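October 6, 2021

Quick one before work. Well, quick-ish.

So I finally finished reading up on movable type in Korea and I'm annoyed at my old world history teacher. We got one day on printing. One! Metal type, Germany, done, on to the Reformation. The Jikji was printed with metal type in 1377, at a temple outside Cheongju, and I was in my thirties before I heard the name.

What got me going was a talk on Monday night at the Kang, the little lecture room over the bookstore. Yanti Sembiring gave it. She teaches letterpress and has read way more of this than me. 39 folding chairs, all taken, I stood by the radiator. My notes are terrible so some of this is from memory and some is from the library book I got the next morning.

First thing. The Jikji is a Buddhist book, teachings of Seon masters, put together by a monk called Baegun. Two volumes. Only the second one survives and even that is missing its first page. It's in Paris, at the national library. A French diplomat collected it in Seoul, it got sold at auction after him, then it was given to the library. Korea would like it back. Long story, Yanti skipped most of it, I wish she hadn't.

Second thing, and this is the part I keep chewing on. How did they make the type? The usual answer for the Jikji is beeswax. You carve the character in wax, pack clay over it, heat it so the wax runs out, pour in the metal. Then you break the clay. So every piece needs its own wax and its own mold, and two copies of the same character don't quite match. You can see it on the page in the facsimile, lines wander, some characters lean a bit, a few are even upside down. I love that. Later the court foundries went over to sand casting, a wooden pattern pressed in fine sand from the shore, and you could do a lot of pieces at once. Branches of them, like a little metal tree, then snip and file.

The 1403 foundry is the famous one. King Taejong. And then his son Sejong has it redone, twice I think, because the first type was held in the tray with wax and it kept shifting around while they printed. The 1434 type was cut squarer so it could be wedged in with bamboo strips instead. Much faster. That is such a normal shop problem! The stuff won't stay put. Somebody gets told to fix it.

No press either. You ink the type, lay the paper on, rub the back. Paper was strong enough to take it.

Danang Sitompul asked the obvious question from the back row, why didn't it blow up like it did in Europe. Yanti's answer was sort of four answers. Printing was mostly a court business, small runs, lots of different titles. Chinese characters mean you need a mountain of sorts. Woodblocks already worked great and you could store them and print again ten years later. And then hangul shows up in the 1440s, with a tiny set of letters, and it mostly wasn't used for the serious books. I wrote "!!" next to that one.

I think I half disagree with the woodblock part. Or not disagree, I just think its the main answer and the others hang off it. If you have a set of blocks for a book people will keep asking for, why would you break up a page of type and set it all again? The Tripitaka blocks at Haeinsa are still there, over 80,000 of them. Still printable. Nobody can say that about a forme of type.

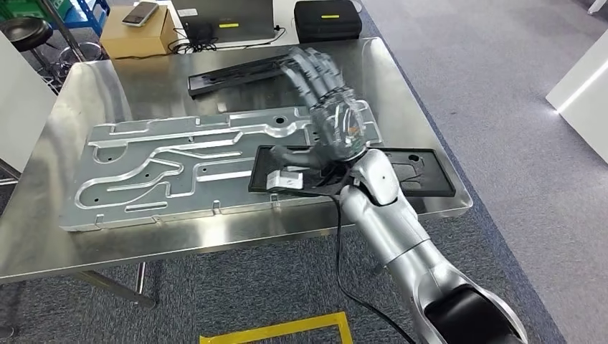
Anyway, Azlan Ginting emailed me after the last post (the one on Bi Sheng and the clay type) to say I was too hard on Shen Kuo. Fair. Shen Kuo is the only reason we know about Bi Sheng at all, one passage, and I complained that it was short. He does give you the iron plate, the pine resin and wax and paper ash, the two plates going in turns so one gets set while the other prints. That's a lot for one passage. I'll fix the post this weekend.

Also Azlan says the wheel-shaped tables were Wang Zhen, around 1300, wooden type, and I'd put them a century early. Also fair. Ugh.

Stuff I want to read next:

- something proper on the 1434 type, the gabin type, in English if there is any
- Wang Zhen's own bit on wooden type, there's a translation at the college library, can't borrow it, have to sit there
- anything on paper. Mulberry paper keeps comming up and I know zero about it

Haziq Oei is lending me his set of Dalar reprints, 17 volumes, and I've promised not to eat near them. If you have a good source on Korean ink for metal type (it's different from the woodblock ink, oilier, Yanti says) leave it in the comments. I got as far as "soot" and then my book just moves on to paper sizes.

Bus in six minutes. More on the Paris business next time.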